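Home | Our grippers | Hire and training | About us | Support | Contact

About Fosdale

We make hand-held grippers for people who want to teach robots by doing the task themselves. 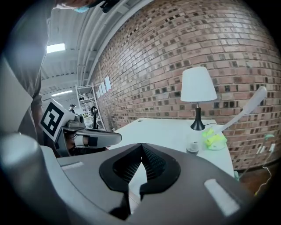 Hand-held grippers at the table in our workshop. The soft fingers are in the foreground.

Who we are

Fosdale is a small company which designs, builds and hires out hand-held grippers. A customer takes one gripper, or a pair, holds it in the hand and does an everyday task with it: picks up a cup, folds a cloth, switches on a lamp. The movement is recorded, and later it is used to train a robot arm that carries the same fingers. Most of our customers are research groups and small automation firms. Some are schools of engineering which want their students to start with real data in the first term.

My name is Na-rae Ok and I started the company. I write most of the text on this website, and English is my third language, so please forgive me if a sentence is sometimes too stiff. My colleagues correct my technical drawings with great pleasure but they are shy to correct my grammar.

Before Fosdale I worked for a firm that installed packing lines. When a customer changed the shape of a box, one of us had to travel there and program the robot again, point by point. I remember one job with a tray of glass bottles where I stayed four nights in a hotel beside a motorway, only to move the arm a few millimetres. The woman who packed these bottles by hand during our visit could show the right movement in three seconds. I wanted to have her movement in the machine, and I did not have any good way to take it from her hand. This thought stayed with me, and the first gripper was built on my kitchen table the next winter.

What we make

We have two products at the moment.

The Mallis is our standard gripper. It has a closed grey body, and it weighs 780 grams without the camera. The fingers are soft and shaped like a fin. When they press on an object they bend around it, so the user does not need to be very exact with the force. On the inner side the fingers have a diamond pattern, which gives better hold on smooth things such as cups and bottles. The fingers can be changed by the user with one small key, and the key is in the box.

The Kwak is a lighter version for long days. It has a shorter handle and a softer trigger, and people with smaller hands usually prefer it. I am one of these people. The Kwak uses the same fingers and the same charger as the Mallis, so a group can mix both types in one project.

Both can be fitted with a marker cube on top. The cube carries black-and-white square patterns, and a camera uses them to find where the gripper is and which way it is turned. Some customers do not need the cube, as they have another way of tracking, and then we deliver the gripper without it and the price is lower.

The recordings go into our software, which is called Ravari. It puts the video, the position of the gripper and the opening of the fingers on one time line. You can cut away the bad attempts, give names to the good ones and export the result in open formats. We do not keep a copy of your recordings. They stay on your own computer unless you send them to us for support.

How the workshop looks

We rent one large room with a brick wall, a white ceiling and much light from the ceiling lamps. We furnished it with ordinary things on purpose. A robot that learns only in a perfect laboratory has trouble later in a normal kitchen, and we have the same opinion about grippers. On the table we put a lamp with a fabric shade, a cup, and whatever else the task of the week requires. There is shelving for material at the back.

Lamps are one of my favourite test objects, and visitors often ask me why. A lamp is tall and it falls easily. The shade is light and the foot is heavier, and there is a cord which comes in the way of everything. If a new user can move a lamp from one side of the table to the other side with our gripper, and put it down quietly, then I know the handle is right and the trigger is right. A bright yellow sponge is easier, but also there you learn something, because a soft finger on a soft object gives a feeling which is strange in the first minutes.

How we test

Every gripper is used by a person before it leaves us. We do not think that a machine test is enough for a tool that a human hand must hold for many hours. The person who tests it opens and closes the fingers, checks that there is no play in the joint, and then does a series of short tasks at the table. The full list has 93 tasks. It has grown slowly, and many of them came from customers who wrote to us that something was difficult. "Take a teaspoon from a saucer" is there for this reason, and also "pull a plug by the body and not by the cable".

New designs are tested in pairs, with two users at the same table, each with a gripper. In this way we see if the tools disturb each other and if the marker cubes stay visible when hands cross. The first version of our cube was smaller and prettier, and it disappeared behind the arm of the other user all the time. We made it larger. I still like the look of the small one, and I keep it on my desk.

We also change the users. A person who built the gripper knows already how it wants to be held, and is for this reason a poor tester.

Hire and training

Not everybody must buy. You can hire a set with two grippers, chargers, spare fingers and the marker cubes for a period from one week. The shortest hire is popular with groups that are writing a proposal and need a small amount of data to show. If you buy within 18 weeks after the hire, we take the hire cost away from the price.

Training takes one day. We do it in our workshop or at your place, and we start at nine in the morning. Before lunch everyone learns to hold the gripper, to move at an even speed and to keep the cube in view. After lunch we record a real task from your own work and look at the result together in Ravari. Please bring your own objects! It is much more useful than our cup. One customer brought a whole suitcase of bicycle parts, and we had a very good afternoon and very dirty hands.

The most common mistake of beginners is speed. They want to be efficient, and the video becomes blurred and the fingers close too early. We ask people to move as if they carry a bowl of soup. It sounds a little silly, but after ten minutes the recordings are better.

What we cannot do

I prefer to write this clearly, as we lose less time on both sides.

Our fingers are not made for hot objects or for food that will be eaten. They do not hold very thin flat things well, for example a single sheet of paper on a table, and for this we can offer a different fingertip but it is still a prototype. The grippers are not protected against water. A heavy object, such as a full watering can, is too much for the soft fingers, and they will turn it even if they do not drop it.

We also do not sell the robot arm. We can tell you which kind of mounting plate you need, and we make the plate ourselves if yours is unusual, but the arm you must buy from somebody else. We receive no commission from any arm maker.

Repairs and spare parts

A set of fingers is a wearing part. With daily use the diamond pattern becomes smooth at the tip first, and then it is time to change. Spare fingers are always in stock and we send them by normal post. For other repairs, please write first and describe the problem, with a short video if possible. Often it is only the trigger spring, which you can adjust yourself with the same small key.

The warranty is 2 years for the body and the electronics. Repaired grippers go through the same tasks at the table as the new ones, and you receive the sheet with the results.

Working with us

We are a small team and we would like to stay a size where all can eat lunch at one table. From time to time we look for people with steady hands and patience, to record demonstrations or to assemble grippers. Previous knowledge of robots is not required. Two of our best recorders came from tailoring and from dental work, and they taught us much about how to hold a tool without getting tired.

Students may write to us about a placement. The next places begin in February. Please tell us in your own words what you have built or repaired, even if it was only a toaster.

Visiting

The workshop is open for visitors every Tuesday from two o'clock in the afternoon. Please write one or two days before, so that a set is charged and free for you. You can try the Mallis and the Kwak as long as you want, and there is tea. If you come with a group, we need to know the number of people, as the room becomes narrow when more than two pairs are recording.

Questions about prices, hire dates and delivery go to the contact form, and I answer most of them myself, normally on the same day.

This website uses cookies to remember your language and the contents of your basket. Accept | Settings

© Fosdale. All rights reserved. Contact | Privacy | Terms of hire | Back to top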